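共用スペースの空き容器の分別をやり直した話、長くなりそうなのでつなげて書いていきます。びん、缶、ペットボトル。地味です。でもここ最近いちばん真剣に考えてたことかもしれない。

うちの共用スペース、飲み物を飲む人がとにかく多いんですよ。冷蔵庫の横にもともと大きい袋がひとつあって、飲み終わったらみんなそこにぽいぽい入れてた。びんも缶もペットも全部いっしょ。

で、回収の前の晩に誰かが袋をひっくり返して分けるわけです。誰かっていうか、だいたい私とネレさん（Nele Harmsさん、隣の机の人）。

この作業がまあ嫌で。底のほうからコーヒーの残りがたれてくるし、袋の中でびんがガチャガチャいうし、ペットボトルは転がるし。冬は暖房の前でやると匂いがすごい。夏は言うまでもなくすごい。

いっぺん袋の底が破れて、床がカフェオレになったことがありまして。そこで二人とも無言になって、雑巾を持ったまま「入れるときに分けてもらおう」って決めました。遅い。決めるのが遅い。

最初に考えたのは分別用のゴミ箱を買うこと。ふたが色分けされてて、足で踏むやつ。かっこいいし、いかにも分別してますって顔になる。ただあれ、三つ並べると幅が13センチ足りなかった。冷蔵庫と棚のあいだに入らない。13センチて。

棚を動かす案も出たけど、棚の上に電子レンジがのってて、コンセントの位置の都合で動かせない。延長コードは前にやって足を引っかけた人がいるので却下。

それで布のかごにしました。持ち手とかふたとかはなくていい、上があいてて、中が見えればそれでいい。グレーの布のやつを三つ。角が丸くて、ふちがちょっと太くて、並べるとけっこういい眺めです。

布でいいの？って何人かに聞かれた。わかる。私も最初は思った。でも「すすいでから入れる」を守ってもらえれば、そんなに汚れないはずなんですよね。逆にプラの箱だと、汚れてもいいやってなって、すすがない人が出る気がした（完全に私の偏見です）。

それに布はびんを入れたときの音がちがう！プラの箱だとゴンッ、カランカラン、ってなるのが、布だとぽすっていう。これは実際に使ってみて一番うれしかった。電話してる人の横でもびんが捨てられる。

で、みんなに使ってもらう前に、まず机の上で実際に分けてみることにしました。茶色いびん、つぶした缶、大きいペットと小さいペット。かごは手前に三つ横並びで、中身になるほうを向こう側に置く形。

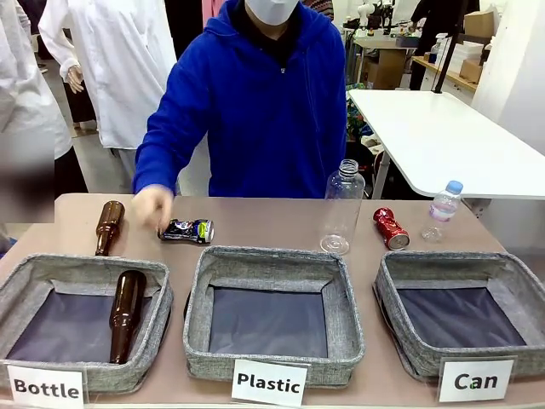

ペットボトルのキャップとラベルは、つけたままかごに入れてもいいの？
外してから入れてください。うちの建物ではキャップとラベルはプラの袋、本体だけがペットのかごです。

↑これ、張り紙にもそのまま書きました。いちばん聞かれるから。

小さいほうのペット、水色のキャップとピンクと白のラベルがついたままでしょう。で、大きいほうはキャップもラベルもなし。共用スペースの日常ってまさにこれで、きっちりはがす人とそのまま置く人が同じ部屋で暮らしてるんです。

ラベルはがし、ミシン目が見つからない日ってないですか。あるはずなのに爪がひっかからない。ぐるぐる回してるうちに腹が立ってきて、結局はさみを出す。

なので、はさみをひもでつるしました。流しの横に。先が丸いやつ。これだけではがす人が目に見えて増えたから、人間って道具が手元にあるかどうかなんだなと思った。

ついでにキャップ用の小さい入れ物も置いた。ジャムのびんです。これはBristanoっていう近所のパン屋さんで買ったやつの空きびん。いちじくのジャム。おいしかった。関係ないけどおいしかった。

次、缶をつぶすかつぶさないか問題。これがもう、意見が割れに割れました。

つぶす派の言い分は「かさが減る」。そりゃそう。つぶさない派の言い分は「つぶした缶は角がとがって危ない」「回収のところによってはつぶさないでって言われる」。これもそう。

調べたら、つぶしていいかどうかは出す地域で本当にちがうみたいなので、これを読んでる人はお住まいのところの案内を見てくださいね。うちの建物の回収は、アルミはつぶしてもつぶさなくてもどっちでもいいですという、いちばん揉めるやつでした。どっちかに決めてほしかった。

私は横からぎゅっと真ん中をつぶす派。ネレさんは上から踏む派。真ん中をつぶすと、くびれたみたいな形になるんですよね。あれ、転がらなくなるから机に置きやすくて好き。

踏むと平たくはなるんだけど、たまに靴の裏にくっついてそのまま三歩くらい歩くことになる。ネレさんがやってた。カン、カン、カンって。

スチール缶は手じゃ無理なのでやめましょう。無理してつぶして手首を痛めた人を知ってます。私です。

あと缶は、すすぐ前につぶしちゃうと中が洗えなくなる！これ意外とみんなやる。飲み終わる→ぎゅっ→あっ、の流れ。必ず先に水を入れて振ってから。張り紙では「すすぐ」を一番上に、太いペンで書きました。

びんの話もします。びんは数としてはいちばん少ないけど、重さではダントツ。前の大袋が破れたのも、たぶんびんのせい。

かごを置く順番、最初は何も考えずに左からペット、缶、びんにしてたんです。そしたら右端のびんのかごがちょうど通路側に来て、人の足が当たる。重いから蹴ったほうが痛い。

だからびんは左、壁側に移動。これで蹴られなくなりました。茶色いびんは見た目にも目印になるので、最初から一本入れておくとみんなそこがびんのかごだってすぐわかる。文字よりよっぽど早いです。

見本を一個入れておくの、本当におすすめ。朝いちばん、かごがぜんぶ空っぽのときって、最初に来た人がいちばん迷うんですよ。で、その最初の一本が間違ってると、その日はもうずっと間違い続ける。

一度、ペットのかごの底に缶が入ってて、その日の夕方には缶が山になってた。びんのかごのほうに缶の札を移したほうが早いんじゃないかってくらい。みんな札じゃなくて中身を見てるんだなあ。

札の話をすると、最初の札は失敗でした。PETって英語で書いたら「ペット用品？」って言った人がいて（冗談だと思いたい）、そのあと絵に変えて、いまは絵と文字の両方。

絵はTeodora Vidmarさんが描いてくれました。びんの絵がやたらうまい。肩の丸みとか。缶はちょっと樽っぽい。でも味があるので変えません。

張り紙の文面もここに貼っておきますね。使いたい人はどうぞ、そのままでも直してでも。

すすぐ。
キャップとラベルを外す。
びんは左、ペットはまんなか、缶は右。
いっぱいになったら気づいた人が袋へ。
割れたびんはかごに入れず、声をかけてください。

最初はこの倍くらい長かったんです。理由とか、お願いしますとか、いつもありがとうございますとか。長いと誰も読まない、というか私も自分で読み飛ばした。

「気づいた人が袋へ」は正直まだうまくいってない。気づいた人、だいたい私なんですよ。ネレさんは半分くらいの時点で気づいて、私はあふれてから気づく。それ以外の人は、上手に積む。

積むのがうまいんだ、みんな。ペットのかごの上にさらにペットを三角に積んであるのを見たとき、ちょっと感心しちゃった。

話を机の上に戻すと、分けてみて初めてわかったことがいくつかありました。まず、大きいペットは思ってるよりずっと場所をとる。かごにそのまま立てて入れたら、二、三本で満員みたいな顔をする。

横にして入れればもうちょっと入る。つぶせばもっと入る。でもキャップを外してからじゃないとつぶれないので、ここでもやっぱり「先に外す」が効いてくる。全部つながってるんですよね、手順って。

それから、机の上だと寝かせてあるペットはすぐ転がる。びんもそう。つぶした缶はじっとしてる。えらい。

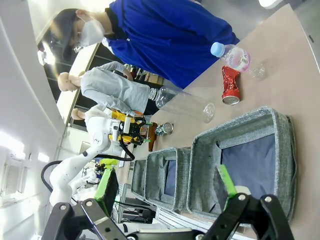 あと、かごの底が暗い色なのは思わぬ当たりでした。ちょっと水滴が落ちても目立たないし、銀色の缶がよく見えるから、入れ間違いに上からのぞいただけで気づける。買うときはそこまで考えてなかったです。グレーが好きってだけで選んだ。

ただ、透明なものは暗い底だと逆に見えにくい。小さいペットの、ラベルをきれいにはがしたやつなんか、ぱっと見で空っぽに見える。きっちりした人ほど見つけてもらえないという。

かごの掃除は、底に新聞紙を一枚しいて、袋に移すときに新聞紙ごと替えるだけ。びんのかごだけは厚紙も入れてます。布が伸びてくるのが心配なので。

厚紙は届いた荷物の箱を切ったもの。Gosavbergの棚を頼んだときの箱がちょうどいい厚さでした。棚のほうはまだ組み立ててない。箱だけ先に役に立ってる。

ぬれた雑巾でふちをふくのは週に一回くらいで足りてます。丸洗いはまだしてません。洗ったら縮むのかな、これ。誰か布のかごを洗ったことある人いたら教えてください、ほんとに。

匂い対策も聞かれたので書くと、いちばん効いたのはやっぱりすすぎ。重曹とか消臭剤とかいろいろ置いてみたけど、すすいでない甘いコーヒーの缶がひとつあるだけで全部負ける。

すすぐ水がもったいないって意見もありました。それはそう思う。だから私は、マグカップを洗ったあとの水をそのまま缶に入れて振ってます。きれいな水でなくても、甘いのが流れればじゅうぶん。

乾かすのはさかさまにして水切りかごへ。ここがまた混むんですけど、混んだらもうタオルの上でいいです。Lesego Hendricksさんは窓辺に並べる派で、夕方に光が入るとびんの影がきれいで、ちょっと片づけたくなくなる。

片づけますけど。

飲み物の趣味も見えてきて面白いですよ。炭酸の缶ばかりの時期と、水ばかりの時期がある。締め切りが近いとコーヒーの缶。12月は急にびんが増えました。うん、12月だからね。

びんが増えた時期に、かごが重くて持ち上がらないっていう事件がありまして。布のかごは持つところがふちしかないから、両手でふちをつかんで運ぶんだけど、いっぱいだと底がたわんで怖い。

なので、びんだけは半分で袋に移すルールにしました。袋は二重。ここまでして、ようやく夜の仕分けがなくなった！回収の前の晩にやることが、袋の口をしばるだけになりました。

前は30分かかってたんですよ、あれ。30分、しゃがんで、べたべたの手で。いまはしばって終わり。ネレさんと私は浮いた時間でお茶を飲んでます（そしてまたペットボトルがひとつ増える）。

いま残ってる問題は紙パックです。牛乳のやつ。四つ目のかごを置きたいけど、例の幅の問題があって無理。とりあえず冷蔵庫の横にクリップで洗ったのをはさんでる。見た目は洗濯物。

あとね、ふたがガラスと金属でできてるびん。あれはどこに入れればいいの。金具が外れるものは外してるけど、外れないやつが一本、もうずっと流しの下にいる。捨てられないので、花でもさそうかなと思ってます。

さっそく返信をもらったので追記。かごの大きさは、牛乳パックを寝かせて入れてちょっと余るくらいのを選びました。大きすぎると、いっぱいになるまでほっとかれるので、小さめのほうがいいと思う。

もうひとつ追記。家でもできますかっていう話、できます！うちは玄関にかごを二つ置いて、缶とペットだけ分けてる。びんはあまり出ないから、出たらその足で下に持っていく。

家だと張り紙はいらないかなと思ってたけど、家族がラベルをはがさないので、結局貼りました。同じ張り紙を。テオドラさんの樽っぽい缶の絵つきで。

紙パックの置き場がどうにかなったら、またこの下につなげます。いい案ある人、ぜひ返信ください。棚を動かす以外で！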